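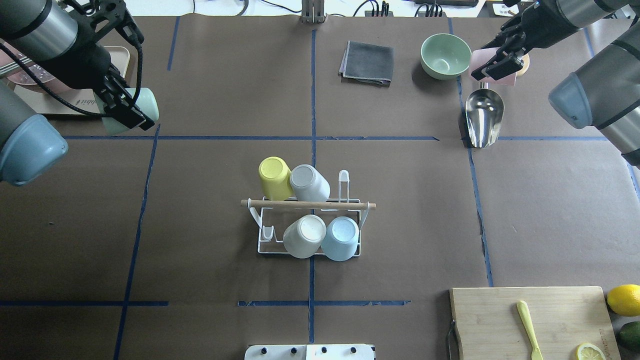

Was macht Tillel eigentlich?

Tillel ist die Planungsschicht zwischen Ihrer Bilderkennung und der Armsteuerung. Die Software bekommt eine Liste erkannter Objekte samt Lage und ein Ziel („Tassen ins Gestell“) und liefert zwei aufeinander abgestimmte Bahnen zurück, eine pro Arm. Was auf der Liste fehlt, existiert für Tillel nicht. Das ist philosophisch interessant und praktisch oft teuer.

Brauche ich zwei Arme?

Nein, mit einem geht es auch. Die zweite Bahn bleibt dann leer, und das Protokoll meldet einmal pro Lauf, dass Arm B vermisst wird. Wir haben die Meldung mehrfach entfernt. Sie kommt wieder.

Wie verhindert der Planer, dass sich die Arme gegenseitig treffen?

Jeder Arm reserviert Raum und Zeit, bevor er losfährt. Kommen sich zwei Reservierungen in die Quere, wartet der Arm mit der niedrigeren Priorität am letzten sicheren Punkt. Stehen beide auf derselben Priorität, warten beide sehr höflich, bis die Zeitüberschreitung greift. Bitte vergeben Sie also unterschiedliche Prioritäten. Yasir Sial hat dafür eine Warnung in die Oberfläche eingebaut, sie ist gelb und wird zuverlässig weggeklickt.

Wozu die Zonen auf der Tischfläche?

Eine Zone ist in Tillel ein Rechteck mit Namen und Rechten: Wer darf hinein, wer darf dort ablegen. Klebeband auf dem echten Tisch ist freiwillig, hilft aber den Menschen, die die Szene wieder aufbauen. Die Software liest das Band nicht. Maßgeblich ist die Datei zonen.cfg, auch wenn das Band anderer Meinung ist.

Welche Zykluszeit ist nötig?

Die Armsteuerung erwartet 1.000 Sollwerte pro Sekunde. Der Planer selbst rechnet viel langsamer und füllt einen Puffer von 16 Stützpunkten, aus dem der Interpolator Braltov die Zwischenwerte bildet. Läuft der Puffer leer, bremst der Arm kontrolliert ab. Beschwerden über „Ruckeln“ stammen fast immer von Rechnern, auf denen nebenbei noch ein Browser mit sehr vielen Tabs lebt.

Kann ich Greifpunkte von Hand vorgeben?

Ja. Legen Sie pro Objektklasse eine Datei im Ordner griffe/ an. Handgesetzte Punkte haben Vorrang vor den berechneten, auch dann, wenn sie offensichtlich Unsinn sind. Wir vertrauen unseren Anwendern, jedenfalls bis zur Kollisionsprüfung.
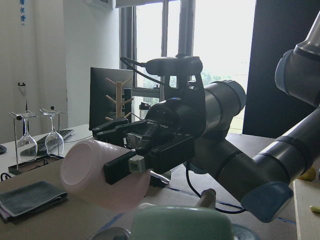 Wie werden Kopf- und Handgelenkkamera zusammengeführt?

Beide Kameras liefern Objektlagen mit einer geschätzten Unsicherheit, und Tillel gewichtet danach. Aus der Ferne zählt vor allem die Kopfkamera, auf den letzten Zentimetern die Kamera am Handgelenk. Voraussetzung ist eine gültige Kalibrierung beider Kameras und eine gemeinsame Uhr. Abweichende Zeitstempel werden verworfen, der Grund steht im Protokoll unter „sync“.

Kommt die Erkennung mit Glas zurecht?

Mäßig. Durchsichtige Objekte haben die unangenehme Eigenschaft, nach dem auszusehen, was hinter ihnen steht. Für Gläser empfehlen wir eine Sperrzone um den ganzen Ständer, in die kein Arm planen darf. Orysia Zinchenko arbeitet an einem eigenen Modell dafür. Einen Termin nennt sie nicht, und wir haben aufgehört zu fragen.

Und wenn ein Fenster im Bild ist?

Dann regelt die Belichtungsautomatik auf das Fenster oder auf den Tisch, je nach Laune. Schalten Sie sie ab und stellen Sie fest ein. Überstrahlte Bildbereiche können Sie unter „Maske“ von der Erkennung ausschließen. Ein Vorhang geht auch, wird aber in unserem Versionsverwaltungssystem nicht unterstützt.

Was bedeutet Fehler 972?

Der Planer hat keine Bahn gefunden, bei der der gehaltene Gegenstand seine verlangte Ausrichtung behält. Meist ist der Toleranzwinkel zu eng. Setzen Sie ihn für leere Gefäße ruhig großzügig, für volle bitte nicht. Ob ein Gefäß voll ist, müssen Sie der Software sagen.

Gibt es eine Simulation?

Grollen liegt jeder Installation bei und nutzt dieselben Konfigurationsdateien. Die Testsammlung umfasst 2.377 Szenen. In der Simulation rutscht nichts, klemmt nichts, und kein Kabel hängt im Weg. Genießen Sie es.

Wer beantwortet Fragen, die hier fehlen?

Noreen Sethi für alles zur Planung, Asif Jadoon für Treiber und Kameras. Bitte schicken Sie das vollständige Protokoll mit und kein Foto vom Bildschirm.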